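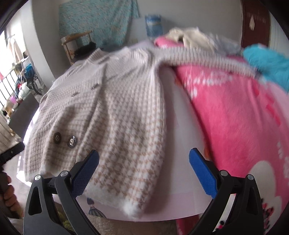
*Fig. 4 – Cardigan laid flat, front facing up.*

## 4. Knits and Wool Setting

Applies to the Monard front loader, both sizes. If you have the older Evstead top loader skip to section 6, the dial is different.

### Before you load

1. Read the care label. Dry clean only means dry clean only. Hand wash is OK on this setting.
2. Close zippers and buttons. Big buttons go inside a mesh bag or get knocked around against the glass.
3. Turn knits inside out. Pull sleeves all the way through – a bunched sleeve stays soapy.
4. Fuzzy trim, fringe, anything that sheds: own bag, own load the first time.
5. Check pockets. Tissues, mostly.

**Note:** Fill the drum no more than halfway. Knits need room. Crammed in, they felt at the folds and you can't undo that.

### Setting the cycle

1. Turn dial to KNITS. Display shows 90. That's minutes, not temperature.
2. Press TEMP until the snowflake lights. Cold is the only choice we recomend for wool.
3. Press SPIN until it shows LOW. The machine will remember this next time, unless the power has been off.
4. Pour liquid soap in drawer 2. Wool soap only. No powder, it doesn't disolve in cold and leaves white streaks on dark yarn.
5. Leave the softener cup empty.
6. Shut the door. Push till it clicks. Press START.

To add a forgotten item, hold PAUSE until the lock icon goes out. Works for the first 18 minutes only. After that the water level is too high and the door stays locked.

> **CAUTION:** Never use SANITIZE on wool, mohair, or blends. Shrinking is not covered by the warranty.

> **CAUTION:** Do not pull a wet knit out by one sleeve. Both hands, from underneath, into a basket.

### Drying

1. Roll the piece in a clean towel and press. Don't wring.
2. Lay flat on a dry towel or rack, front up. Away from radiators and direct sun.
3. Pat to shape. Line up the front edges, straighten the hem, smooth the cuffs.
4. Swap the towel when it feels damp. Flip the piece over once the front is dry.

Stacked dryer owners: the Miranda rack fits inside the drum, see its own leaflet. Use AIR ONLY with the rack in. Any heat setting with the rack fitted throws an error and stops the drum.

### If something goes wrong

- **Machine stops, lock icon blinking.** Door not fully shut. Open, check for fabric in the seal, shut again.
- **Soap left in drawer.** Drawer clogged. Pull it out, rinse under the tap, slide back in.
- **Still soaking after spin.** One heavy item on its own throws the balance off. Add a towel and run SPIN, LOW again.
- **Loud banging.** Buttons or a buckle. Pause, bag it, restart.
- **Musty smell.** Leave door open between loads. Run an empty hot cycle once a month.

Spare mesh bags and drawer inserts are sold through Bukum, order code 2000 for the small bag. Large bag is out of stock since February.

Section last changed March 8, 2018 – spin note added. Section 5 covers denim and work clothes.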